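Book Handling Assistant (fixed term, part time)
Corach Library Services, Prasbridge
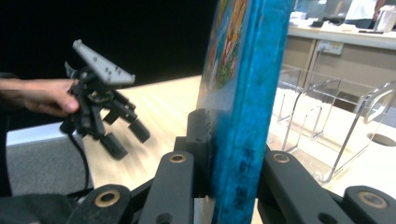

Corach is moving the Torvik collection out of its present store and into new shelving on the upper floor of the Prasbridge building. The collection is made up of illustrated books in several languages, most of them bought second-hand, and their condition varies a good deal. Each volume has to be taken down, checked, entered in the register and put back upright in its new place. Much of the work is at the level of the single spine: mottled turquoise-blue, slightly worn, with a short column of dark vertical characters near the lower half, and a painted cover in red, orange, yellow and green that tells you more about the book than the spine does if you cannot read the script. You do not need to read Chinese or Japanese for this post. You do need to be able to copy a shelf mark without error and to notice when two similar books have been given the same one.

The post

Hours: 10 per week, worked as two shifts. One shift may fall on a Saturday.
Length: 40 weeks, starting in January.
Place: Prasbridge building, ground floor workroom and upper floor shelving. There is a lift.
Reports to: Océane Hawthorne, Collections Manager.

Duties

Taking books from the store in shelf order and bringing them to the table by trolley.
Checking each book for loose boards, split joints, detached pages and mould, and marking the condition slip.
Entering title, shelf mark and height in the register. Titles in other scripts are entered by the cataloguer from the title page; leave the field blank and add a flag.
Dusting the top edge and boards with a soft brush. No damp cleaning of any kind.
Shelving upright, spine level with the shelf edge, with a book support at the end of each run. Books over the height limit go to the oversize bay and lie flat.
Passing damaged items to the repair shelf with the slip inside the front cover. Do not use tape or elastic bands.

The move covers 127 shelves, of which 124 are in the main run. The remaining three hold oversize items and will be moved last, by two people working together.

What we are looking for

Essential:
Careful handling of books and other fragile objects.
Neat, legible handwriting. Condition slips are filled in by hand, in pencil.
Ability to lift a loaded crate from floor to table height and to stand for most of a shift.
Basic use of a spreadsheet.

Useful:
Earlier work in a library, archive, bookshop or school.
Some reading knowledge of any language other than English.
Familiarity with the Grenodon register. Training is given in the first week – applicants who have not used it will not be marked down.

Dust levels in the old store are higher than in the rest of the building. Masks and gloves are supplied. Applicants with asthma or a skin condition are asked to mention this after an offer is made, so that the shifts can be arranged in the workroom.

How to apply

Send a CV and a covering letter of no more than one page to Ronja Isaksson, Staff Office, Corach Library Services. The letter should describe one piece of work in which you had to keep an accurate record over several weeks. Letters that cover this point will be read first.

Shortlisted applicants will be asked to a short interview and a practical task at the table, in which a small batch of books is checked and entered. Please allow an hour. Travel within the county is refunded on production of a ticket.

Questions about duties go to Océane Hawthorne. Questions about pay, hours or access go to Ronja Isaksson.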